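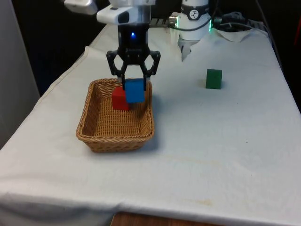 3.2 Blocks, basket and cloth

I'll admit we fussed over the toy set far more than we'd planned to. At Dollomby we'd used a plastic tub for the tidying task, and I never liked how far a block would skid once it was in there. For the Burnarside sessions we switched to a low wicker basket and kept the colours simple: a red block, a blue one and a green one (the yellow got dropped after the pilot, too close to the wicker for my taste). A white cloth went over the table so the colours would stand out.

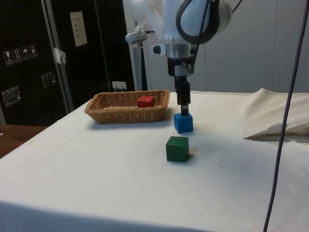

Each tidy-up counted as finished when every block was inside the rim, whichever way up it sat. We logged 142 of them, and left out 2 where the basket got bumped partway through. I'd also wanted to fix the order of colours, but we let it vary in the end, and I'm glad we did!

Figure 2. Tidying task with coloured blocks, woven basket and white tablecloth.

The cloth was smoothed by hand between runs and swapped after 70. Small marks on it were left alone, as they were in the Ambrose study.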